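Keeping a small bathroom vanity clear (and clean!)

I have moved a lot in my life, and every single place has had the same bathroom counter. You know the one – molded white, all one piece, sink dipping down in the middle, a little raised lip along the wall. It's cheap, it's tough, and it shows every speck of toothpaste from the doorway. I used to fight with mine constantly. These days it takes me 5 minutes in the morning and a proper scrub when I feel like it, so I thought I'd write down what I do.

Start by taking everything off

Everything. The soap, the cup, the hair ties, that sample of hand cream from the hotel. Put it all in a box on the floor and don't look at it yet. The first time I did this I pulled 11 things off a counter barely wider than my arm span, and I couldn't have told you what half of them were for.

Then wipe the bare counter with warm water and a squirt of dish soap. I've bought the fancy sprays (Tradero had one with a lemon on the label that I was quite loyal to for a while) and I keep coming back to dish soap. Go easy with anything gritty. Those molded tops have a shiny skin on them, and once you scratch it the dirt settles in and stays there.

Pick one corner and stick to it

Now you put things back, but only the ones you reach for daily, and only in one spot. I like the front corner on whichever side is away from my toothbrush hand. A few jars and a bottle is plenty. Keep the tall thing with the short things so it reads as a group and so you can scoop the whole lot up with one arm when it's time to wipe. Bright lids help too, funnily enough! I can find the right jar before my contacts are in.

Leave the strip behind the faucet alone. I know it looks like a shelf. Water runs back there and sits, and then your pretty jar has a ring under it.
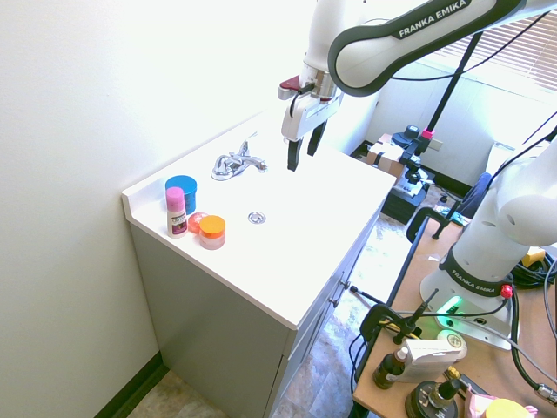
Faucet and drain

Chrome is easy if you get to it often and miserable if you don't. I keep an old washcloth hanging inside the cabinet door and give the faucet a quick rub after I brush my teeth. For the chalky stuff where the spout meets the base, soak a paper towel in white vinegar, wrap it round, go have your coffee, come back and wipe. Rinse it well after. My neighbor Wafula Kioko swears by half a lemon, and his faucet does look better than mine, so take your pick.

With a round metal drain, the grime collects right where the ring meets the basin. An old toothbrush gets in there nicely. If yours lifts out, lift it out – you'll be disgusted, and then you'll be pleased.

Raised edge along the wall

Run your finger along the seam where the backsplash meets the wall. If it comes up gray, that's mostly dust stuck to hairspray. A damp cotton swab, dish soap again, then dry it. If the caulk is cracked, redo it before you bother with any more cleaning. I did mine in May with a tube of Nieto and a wet fingertip, windows open, and it was a much smaller job than I'd been dreading.

The cabinet underneath

All the extras live down here. I have two bins, one for hair and one for everything else, and a tray under the pipes in case of drips. Gray doors like to show handprints around the knobs, so while you've got the soapy cloth in your hand, give those a wipe as well. Tighten the knobs while you're there. They work loose and you stop noticing.

Back to the box on the floor

Anything you haven't gone looking for in a couple of weeks can go. Creams that smell like crayons, definitely. I allow myself one "maybe" jar, and it lives in the cabinet until I've used up whatever's open upstairs.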